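Articles > Work and Surfaces > Section 2

2. The cleared table as a working surface

In the Plekholm study we asked how the color and finish of a table influence the sorting of small household items. Earlier work by Dimaculangan treated the table only as a support and did not report its finish. We consider this a weak point, for the reason that a shiny top gives reflections, and a patterned top makes thin objects such as hair pins difficult to find.

We compared 2 tables of the same height. The first had a glossy brown top. The second had a matte top of very pale gray-white, and it was used in all sessions after July. Each session started with a cleared table, and 11 kinds of items were then placed on it one after another. The lamps were set to give 1000 lux at the middle of the top, and the blinds were kept closed. Between sessions the top was wiped with a dry cloth, following the procedure of Sullier.

The pale table is shown in Figure 6. The light on it is even, with only a small difference in tone: the surface becomes slightly brighter toward the upper right and a little more gray toward the left. We did not correct this difference, as it was much weaker than the shadows which the items themselves made.
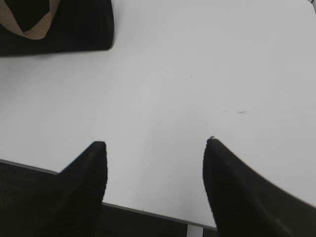

Figure 6. Matte pale table top with a black bag in one corner, seen from above at a steep angle.

For the glossy table the same lamps produced 2 bright spots close to the front edge. The items placed near these spots were left out of the comparison, as also Pivov recommends for polished surfaces.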